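Progress report to the Gudero Fund
14/02/2023
Prepared by Ntombi Sibiya, Khumalo Reading Project

Dear Mahsa,

Thank you again for your kind note before the holidays, which cheered us all up no end. I'm glad to say the lending shelves are going well. We have now put 2,000 books into homes, and 530 families have joined, many of them after hearing about us from a neighbour.

Our 5 reading groups meet every week. The one at Akow was slow to get going, I must admit, but it has grown nicely after we moved it to after tea, when the little ones are fed and the parents can sit down for a minute.
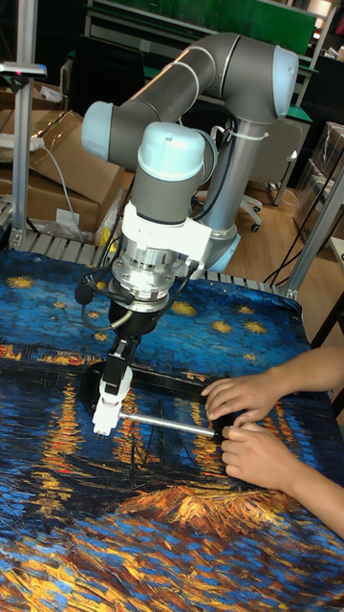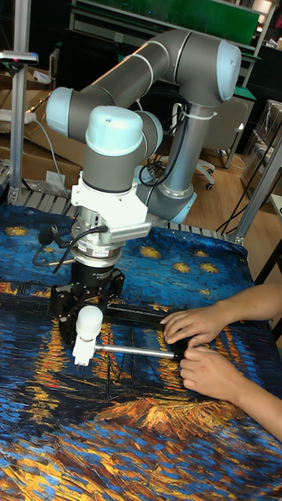
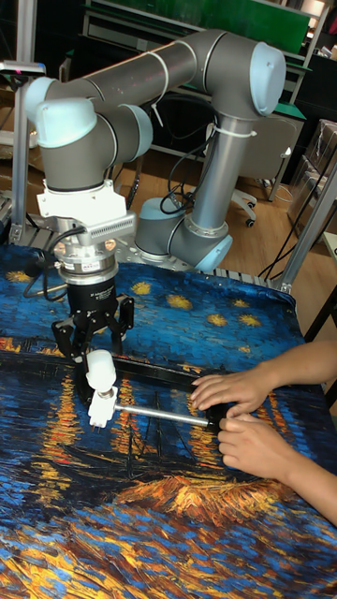

The Travis branch still needs large-print books, and we have set aside £90 from your grant to make a start. I'll write again in October with the full accounts.

With warm thanks,
Ntombi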